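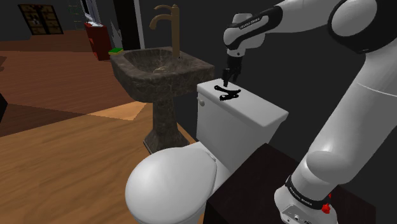

Simulated bathroom with the arm's gripper at the tank lid.

Paste Paper the Slow Way: Making Covers for 54 Notebooks
Final report, Materials and Making elective, Hedovdale

What we wanted to do

Our group fell in love with paste paper in the second week of the course, and we never really got over it! You brush colored paste onto a damp sheet, drag something through it, and the pattern stays. We set out to make enough decorated sheets to cover 54 pocket notebooks, with no two covers alike.

Paper and paste

We tested two papers. Jester is a smooth drawing paper, 118 grams, and it was the favorite from the start. Değirmenci is softer and has a lovely toothy feel, but it pilled when we brushed it more than twice, so we kept it for the inside pages.

For the paste we cooked wheat flour and water, stirring the whole time, then pushed it through a strainer while it was still warm. Cornstarch paste was easier to make, but the lines slumped and went blurry. With flour the ridges stayed crisp. A batch kept for nine days in the fridge, though by the end it smelled pretty bad and we should have tossed it sooner.

Color came from Clanari acrylics, a good squeeze per cup of paste. The blues and rusts were gorgeous. Yellow looked weak on its own, so we laid it down first, let it dry overnight, and combed a darker color over the top (this gave us our best sheets by far).

Tools for pattern

We cut combs from old plastic lids with teeth of different widths. Forks, corks, crumpled bags and a rubber stamp with the edges shaved off all worked too. Wavy lines crossed by straight ones make a kind of woven look, and twisting a cork in place gives little shells.

Drying and folding

Wet sheets curl like crazy. We hung them over dowels until they were just dry, ironed them face down on low, and left them under boards until Tuesday. Covers were folded with the grain and sewn with a three-hole pamphlet stitch. Our first few went against the grain and cracked along the spine.

Results

We made 300 sheets counting the tests, far more than we needed, and all the notebooks got covered. Dark colors rub off a little on your fingers. A thin coat of beeswax, buffed with a sock, helped a lot.

Next time

Smaller batches of paste, wider brushes, and a day set aside just for mixing color. We would also love to try paste paper on box lids and gift tags. The leftover strips are already turning into bookmarks.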